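Home Projects Courses Archive About Contact

Where Do All the Forks Go? A term project on missing cutlery in shared kitchens

I picked this topic in a bad mood. I had a bowl of soup in front of me at eleven at night, no spoon in the drawer, and ended up drinking it out of the bowl like a medieval person. The next morning we were asked to hand in a project idea for Everyday Statistics and I wrote down "spoons." My instructor wrote "go on" next to it, so I did.

The setting is Plerham Hall, where I live. It has 26 shared kitchens, one for each corridor, and all of them get the same starter set of cutlery at the beginning of the year from a supplier called Larkovis. Forks, table knives, soup spoons and teaspoons, all the same pattern with a little ridge at the end of the handle. That ridge turned out to be the best thing that could have happened to me, as you'll see, as everybody also brings stuff from home and I needed a way to tell the two apart.

What I wanted to find out

My main question was simple: how much of the original cutlery is still in the kitchens by May, and does it depend on the type? I had heard from basically everyone that teaspoons go first. I also wanted to know whether kitchens with a proper tray in the drawer hold on to more of their stuff than kitchens where everything is thrown in together. My own guess was yes, and I was pretty smug about it.

I had a third question about the dining room across the courtyard (do people carry its cutlery back to the halls?) but I dropped it in week three. Getting permission took forever and I was running out of evenings.

How I counted

The housing office let me see the delivery sheet from the start of the year. In total the hall got 2,598 pieces. The sheet doesn't split them by kitchen, only by type, so I had to work out the per-kitchen numbers from the packing list taped inside the pantry doors. Two of those lists were gone. For those kitchens I assumed the standard set, and I've marked them with a star in the appendix.

Then I went around and counted. I did every kitchen twice, once in the morning and once late in the evening, and kept the higher number. The reason for going twice is the dishwasher problem – at nine in the morning half the forks are still in the machine from last night, and at eight in the evening they're in people's hands. I put a note on each door the day before asking people to bring back anything they had in their rooms. I know that changes the result! I thought about it for a long time and decided I'd rather count cutlery that exists somewhere in the corridor than cutlery that happens to be in the drawer.

Only pieces with the Larkovis ridge went into the count. I wrote down the others on a separate page, and honorable mention goes to the kitchen with a full set of fish knives.

I also gave each kitchen a code for how the drawer was set up: T for a tray with dividers, J for a jar or mug on the counter, and L for loose. Some kitchens had both a tray and a jar, and I coded those by wherever most of the forks were. A tray counted as a tray if it had at least two separate compartments, even if people were ignoring them. Most of the ones I came across were the plain plastic kind you can pick up anywhere.
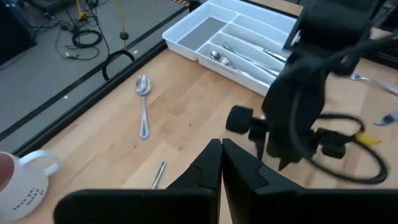 What I found

Out of the 2,598 pieces delivered, 447 were missing when I finished. That is a little over 17 percent, and it surprised me. I'd been telling people it would be half. My whole corridor had been acting like we were down to our last fork, and we were only down a handful. I think it feels worse than it is because the pieces you do have are so often dirty.

The teaspoon rumor is true, though. Of the missing pieces, 288 were teaspoons, so well over half of the total loss comes from one type. Soup spoons were next, then forks. Table knives hardly move at all. In several kitchens the knives were complete, down to the last one, sitting there as if they'd just been unpacked.

I asked people where they thought the teaspoons went and got a lot of theories. Thrown out with yogurt cups was the most popular one, and I believe it, having done it myself. Left in a mug in somebody's room was second. One corridor was convinced that the corridor above was stealing them, and the corridor above said the exact same thing in reverse (I checked, both were short).

Trays versus no trays

This is the part where I was wrong. Kitchens with trays did lose slightly less, but the difference was so small that I can't say anything with a straight face. When I ran the test we learned in unit six it wasn't even close to significant. The jar kitchens were all over the place, and there were only a few of them, so I wouldn't read anything into that group at all.

What did seem to matter was how many people were using the kitchen. The bigger corridors lost more per person, which I hadn't expected. You'd think the loss per person would stay flat. My best explanation is that in a small kitchen you notice when the teaspoons are low and you go knock on doors, and in a big one you just grab a fork and stir your tea with the handle. I can't show that from my numbers, it's only a hunch.

Problems with the data

There are plenty. The note on the door worked better in some corridors than others, and one kitchen had taken it down before I came back. The two starred kitchens could be off in either direction. I also found some ridged pieces in the laundry room and the bike shed, and since they could have come from anywhere I left them out of the per-kitchen table but did subtract them from the missing total.

The spreadsheet gave me trouble as well. I used Braridia, the free one on the lab computers, and it kept turning my kitchen codes into dates. I lost an evening to that. If you're taking this course next year, set the column to text before you type anything in.

Then there's the restocking issue. Housing told me no new cutlery was handed out during the year, but one corridor said they got a bag of spoons after winter break. I couldn't confirm it, so I went with the housing office.

What I'd do differently

I'd count four times spread over the year and not only at the end. With one count I can tell you how much is gone but nothing about when. Maybe it all disappears in the first month – maybe it goes right before finals when everybody is living on cereal in their rooms. I'd also want to weigh the trash for a week, but my roommate has asked me to stop talking about that.

I'd like to have a comparison hall too. The Sepp building next door has the same number of floors but gives each person their own set with a colored band on the handle, and the people I know over there say they never run short. I only talked to a few of them, at lunch, so I haven't used any of it.

I gave a copy of the table to the housing office. They said they'd look into ordering extra teaspoons for the fall. Raw counts, kitchen codes and the test output are in the appendix, along with the list of pieces that weren't Larkovis.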